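Notebook, bench 2
5/14/26

Irkari hand-held gripper pair, loaner kit, second session. Gidlow wants a yes or no on buying before the loan runs out, so these are the points I want written down while they are fresh.

Unboxing notes are in the March pages and I won't repeat them. Short version: two grippers, two cables, a case with foam that doesn't fit once the mounting plates are on. We store them plates-on anyway, in the gray tote under the bench.

Firmware is 1608 now. The old build dropped the left gripper whenever both were plugged into the same hub. With the new one I ran both for 50 minutes with no drop. Did not try the long extension cable. Stelico says it is supported but their sheet and the Irkari sheet disagree on length, and I have asked them which one is right.

Zeroing. The manual says close fully, wait for the click in the software, open fully. If you skip the open step it accepts the calibration and then reads the jaw gap short for the rest of the session. I lost the first batch of takes to this. Should be a warning on screen. Sent it in as a bug.

Trigger feel: right one is lighter than left. Could be wear from whoever had the loaner before us. I would want a matched pair if we buy.

Grip. Hard round lids are fine once you come in level. On smooth clear sides the jaws hold if the container is upright and slide if it leans. The optional pads are 300 a set and I don't want to order them until we have tried the thin rubber sheet from the Shehata sample pack. Same thickness, as far as I can measure.

Weight is OK for short takes. After the third block my wrist was tired, mostly on the cable side. Running the cable down the outside of the wrist is better than across the palm, and it stays out of the thumb's way. Leave slack at the elbow.

Task for today was pick and place with the low black riser at the far end of the table. Start with the right hand, left hand stays open and parked. Then swap. 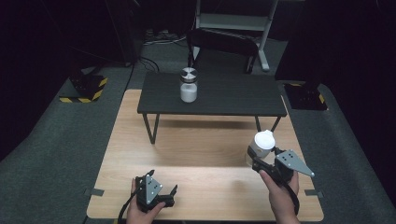 Right gripper on the white-lidded container, left one open. Metal-lidded jar up on the riser.

The riser is the part to watch. Its legs leave less room in front than you think, and coming in low with the long jaw I knocked the leg frame twice. Approach from the side, or move the riser back and re-mark the table. I'd do the second.

Markers on the mounting plates: keep fingers off them, wipe with the dry cloth only.

Open items
- answer from Stelico on cable length
- rubber sheet test, both grippers
- left trigger: compare against a new unit if they will send one
- price for 3 pairs, with and without pads

Leaning yes for Gidlow, pending the trigger. Kit is back in the tote, cables coiled separately.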